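The Winter I Gave Up on Fancy Lotion

Feb 1, 2026

My hands started cracking in October, right on schedule, and by Thanksgiving I was the person dabbing ointment on her knuckles in the checkout line. I'd been through every pump bottle in the drugstore. So when a friend in Ponley handed me a dented little tin of Clallard balm and told me to use it before bed, I rolled my eyes and took it home (and then used the whole thing in 12 nights!).

Clallard is a tiny outfit over in Cillside that makes hand balms, a cuticle stick and one very good foot salve, and that's the entire catalog. The balm is beeswax, sunflower oil, shea butter and a bit of calendula. No water in it at all, so it goes on stiff, almost like candle wax, and you have to warm it between your palms for a few seconds before it gives. The first night I used way too much and left a greasy thumbprint on my library book. A piece the size of a pea is plenty.

I drove out to the shop to see what else they had and stayed most of an afternoon. They sell around 3,000 tins a year, mostly to nurses, gardeners and people who wash a lot of dishes, and each batch gets a number in pencil on the bottom. Mine was batch 347. The regular tin is $9, the big one is more, and if you bring back your empties they knock a dollar off the next one.

Their beeswax comes from Kwiatkowski Apiary, up the hill, and it changes with the season. The spring wax is pale and hardly smells like anything. The fall wax is dark yellow and smells like warm toast and honey, and I bought two of those because I have no self-control. If you're sensitive to scent, ask for spring.

A few things I've picked up since. Put it on right after you wash, while your skin is still a little damp. Cotton gloves overnight look ridiculous and work beautifully. And keep the tin out of your car, even in winter, unless you like pouring your balm.

I still have one rough patch by my left thumb, but I'm down to the last third of the tin and already planning the drive back.

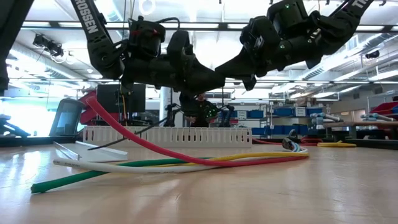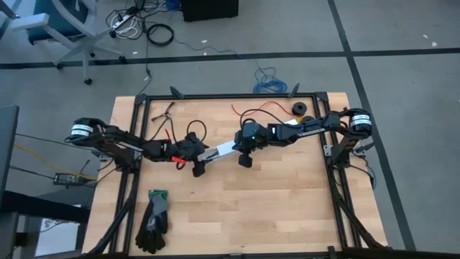

A reader in Ponley wrote in to say she skips the gloves and wears old socks on her hands, and that the foot salve does a better job on split thumbs than the balm ever did for her.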